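How I Record Handheld Gripper Demos at Home (and Keep Most of Them)

Posted 3/16/26

I've been collecting demonstrations for a small manipulation policy since last August, and a few folks on the Derer list asked how I set up a session. So here's the whole routine, start to finish, with the parts I got wrong left in. You need a handheld gripper with a wide camera on it, a table, and a free evening. My spare bedroom in Istville does fine.

Pick one task and write it down

I mean really write it down, one sentence, on paper. Mine for this batch was "grasp the upright thing by its edge, move it a hand's width, let go." The first time around I had a fuzzy idea like "tidy the table" and ended up with 90 recordings of me doing whatever felt natural that minute. Some started with a push, some with a grasp, a couple had me changing my mind halfway. The policy learned to hover. It was very good at hovering!

Decide where a demo starts and where it ends, too. I start with the gripper pulled back and open, and I end the same way, open and still for a beat. If you stop recording the second you let go, the model never sees what done looks like.

Set up the background

Handheld recording gets its camera path from the video, so the tracker needs things to hold onto. A plain wall is awful for this. Black cloth alone is worse — I lost most of an evening to it, with the path drifting off like the gripper had floated out the window. What works for me is cloth to hide the clutter, plus big, bright, flat shapes fixed to it at different heights. Foam letters are great. Put stickers on plain objects as well, unevenly, and don't line them up in rows.

Leave a few ordinary things standing on the table. They give you depth, and they keep the policy from deciding that every object in the world lives alone.

Calibrate, then do the slow lap

Before any demos I open and close the fingers all the way five times with the camera running. The markers on the fingers are how the software works out the gap between them, so wipe them off if they're dusty and make sure your thumb isn't over one. Then I do a mapping lap: 60 seconds of walking the gripper slowly around the table, high, low, left, right, close in and back out. Go slower than you think you need to. If you feel silly, that's about the right speed.

Record in short blocks

I do 35 demos and then take a break. After that my hands get lazy and every approach comes in from the same angle. Between demos I move the object a little, turn it a little, and every so often swap what's next to it. Tall flat things deserve extra variety, because from the gripper's point of view they fill up nearly everything and the model has only the edges to go on. Come at them from straight ahead, from the left, from the right, and from a bit above.
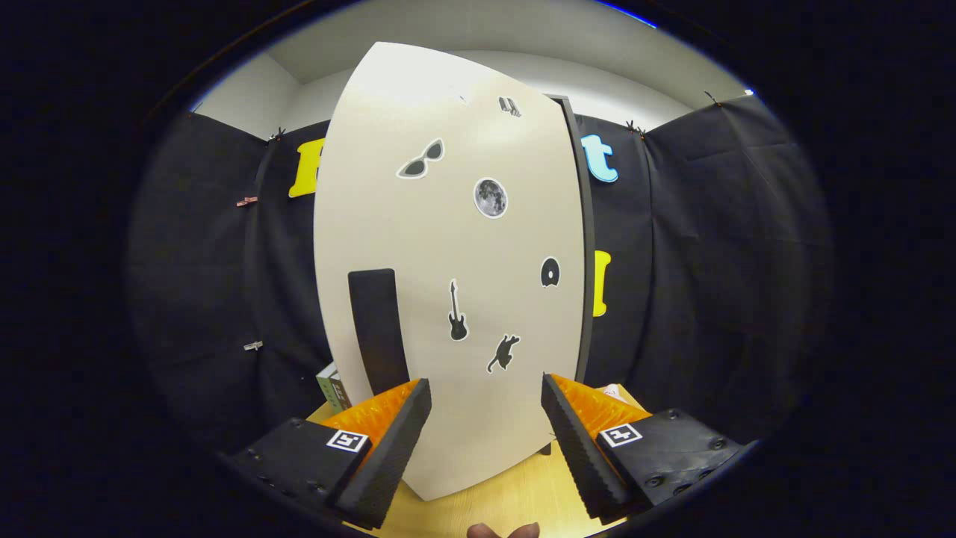

Czarnecka wrote back on the list that I should be backing off farther before each approach, because with a big panel that close the tracker is mostly following the object, and if the object moves, the path goes with it. I tried it for a block and I'm sold. I start a forearm's length farther out now, so more of the letters and cloth stay in view around the sides, and I dropped far fewer recordings.

Check before you tear anything down

Please don't skip this one. Run the tracking on your first block while the table is still set up. I look for three things: the path doesn't jump, the finger gap goes down when I close and up when I open, and the clip starts and ends where I said it would. Anything that fails gets tossed. I used to try to rescue bad clips by trimming them and it was never worth the time.

How many do you need? For one task on one table I aim for roughly 300 good ones. The folks over in Flallville get by with less, but they switch tables a lot more than I do, and I suspect that's the better habit.

Name the folder with the task sentence, copy it to a second drive, and jot down what you changed between blocks. My notes are mostly "lamp on" and "lamp off," and I've gone back to them more than once.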